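Acceptance Checklist, Wrist-Camera Gripper Kit (Manalo), Outdoor Trial
Unit on 30-day evaluation. Inspector: Despina Dobre. Second signature: Colm Ó Dubhghaill.
April 26, 2020

Status codes: OK, OK WITH COMMENT, FAIL, N/A. Comments are mandatory on anything other than OK. Colm has asked me to keep them short. Colm has read my comments before.

SECTION A. PAPERWORK AND PACKAGING

A1. Packing list matches contents. OK WITH COMMENT
The list calls for two hex keys and we got five, all the same size. I take this as a forecast of which screw comes loose.

A2. Manual supplied in English. OK WITH COMMENT
Yes, 64 pages of it. The emergency stop is first mentioned on page 41, after the section on choosing a desktop wallpaper for the control software. Print out page 41 and tape it to the lid of the case.

A3. Serial numbers recorded. OK
Controller is 1184. The gripper carries the same number, which Manalo says is how they do it.

A4. Risk assessment on file. OK
Ours, written from scratch. The one in the box was for a conveyor.

SECTION B. MECHANICAL, POWER OFF

B1. Mounting plate seated flush, all bolts torqued. OK WITH COMMENT
One bolt took another quarter turn on the second pass. See A1.

B2. Fingers move freely by hand, no grit or binding. OK

B3. Finger pads intact. OK WITH COMMENT
Left pad has a nick along the inside edge. Could be ours, could be theirs. Photographed before use so that the argument, when it comes, can be brief.

B4. No exposed pinch points at the finger base. FAIL
There is a gap behind the knuckle that closes when the hand closes. I tested it with a pencil. The pencil lost. Drustow sells a rubber boot for this style of joint and Manalo ought to put something similar in the box. Until then: no reaching in with power on, and that includes people who are "just straightening it."

B5. Cable strain relief at wrist. OK WITH COMMENT
Fine at rest. At full rotation the camera cable goes tight enough to play a note on. Software limit set well short of that.

SECTION C. POWER ON, NO MOTION

C1. Controller boots without error. OK WITH COMMENT
Third try. The first two errors were both "Unknown condition 0," and clearing them made a cheerful chime.

C2. Emergency stop cuts drive power. OK
Tested ten times from both sides of the table. Best part of the kit by some distance. Big, red, and does what it says.

C3. Emergency stop reset requires a deliberate action. OK
Twist and pull, then a button press.

C4. Status light readable in daylight. FAIL
Green and amber are the same color in full sun. The vendor suggests shading it with a hand, which puts the hand where B4 says it must not go. We will add a small hood. Colm has volunteered a yogurt pot and I have declined it.

C5. Fan and vents clear. OK

SECTION D. WORK AREA, OUTDOOR SETUP

D1. Surface level and firm. OK
Concrete. No complaints about concrete.

D2. Table stable under load. OK WITH COMMENT
Table feet need checking after every move. Push on one corner before you switch on. If your coffee moves, so will the gripper.

D3. Cables routed off walkways. OK WITH COMMENT
Nothing across the paving at shoe height. Loose cable on the tabletop counts too and should be taped down if it is inside the reach of the arm. The manual's advice on this is "manage cables appropriately," a sentence that could be said of anything.

D4. Keep-out distance marked. OK WITH COMMENT
Set at 800 mm beyond full reach. Chalk works until it rains. Passersby treat a chalk line as an invitation to hopscotch, so use cones as well.

D5. Bystander briefing given. OK
Took under a minute. Wording is in the case lid, next to page 41.

D6. Weather limits known and posted. FAIL
The brochure says "suitable for outdoor use." The manual says "avoid sun, moisture, dust and wind." Between them they have left us a calm evening in October. I have asked Hillell, who handle the distribution, which of the two documents is binding.

SECTION E. CAMERA AND SENSING

E1. Lens clean and undamaged. OK

E2. Field of view as advertised. OK WITH COMMENT
Very wide, and I will give them that. The price is a heavy bend in everything and a dark ring around the outside, so the corners carry no picture at all.

E3. Image orientation correct on startup. FAIL
Arrives upside down. There is a setting for it, and the setting does not survive a restart. Anyone driving from the live view needs to know which way is up before touching the controls. Stick an arrow on the monitor if you have to.

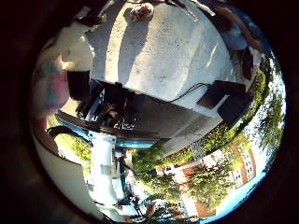

I raised the orientation business with Manalo's support desk and was told most customers get used to it. Most customers can get used to a great deal. I would still like a checkbox that stays checked, and I have written it up as a condition of purchase.

E4. Gripper does not block the working view. OK WITH COMMENT
Parts of the hand sit very close to the lens and come out big and blurred. Livable for coarse work. For anything small, check with your own eyes from outside the cones.

E5. People detectable at the edge of view. OK WITH COMMENT
You may get a torso and an arm and no face. Do not use the feed as proof that the area is clear. The feature Nutatance sells as an add-on, "Presence Aware," was not in our kit, and after reading its price I am aware of its absence.

E6. Recording indicator visible to bystanders. FAIL
None fitted. Put out the sign.

SECTION F. SHUTDOWN AND STORAGE

F1. Park position reached without contact. OK

F2. Hand relaxes safely on power loss. OK WITH COMMENT
It does let go. Don't park it holding anything you are fond of.

F3. Case closes with all items inside. OK WITH COMMENT
Only if the foam goes in the opposite way to the diagram.

F4. Battery pack cool before packing. N/A
Mains version.

ACTIONS BEFORE ANY PURCHASE

Knuckle guard or equivalent (B4). Manalo to quote.
Status light hood (C4). Ours. No yogurt pot.
Written answer on weather (D6). Hillell.
Orientation setting to persist after restart (E3). Manalo, firmware.
Recording light (E6). Manalo, or we fit our own and they agree in writing that it doesn't void the warranty.

RESULT: CONDITIONAL. Supervised trials may continue with two people present, one of them within reach of the stop and not looking at a phone.

Signed, D. Dobre
Countersigned, C. Ó Dubhghaill. "Agreed on all items. The yogurt pot was clean."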